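Handover fault in the Stelline sorting task

The two-arm sorting task on the Stelline simulator has been withdrawn from the nightly runs. In the May build it failed in four of the last five batches, each time at the handover between the hands. Temitope Adebisi traced the fault to the release timer, which started on the command to close and took no account of contact force. 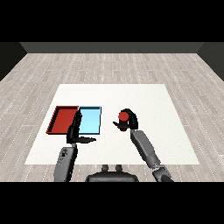 What the logs show

The right hand picks up the red cylinder and should let go only when the left hand reports a firm grip. In the failed runs it let go some 2 seconds early - long enough for the part to drop and roll. The simulator then scored the drop as a completed transfer, so no alarm was raised.
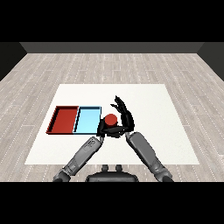

Yasaman Pakzad has rewritten the release check and asked for it to be reviewed before Otcombe loads the same controller on hardware. The new check holds the giving hand closed until force readings from the receiving hand are steady. It must also cover the period after release, when the left hand has the cylinder beside the blue tray and the open right hand is still close enough to knock it. A retreat path for that hand is in draft. Until both changes are merged, please do not run the Ruvell controller with handover enabled.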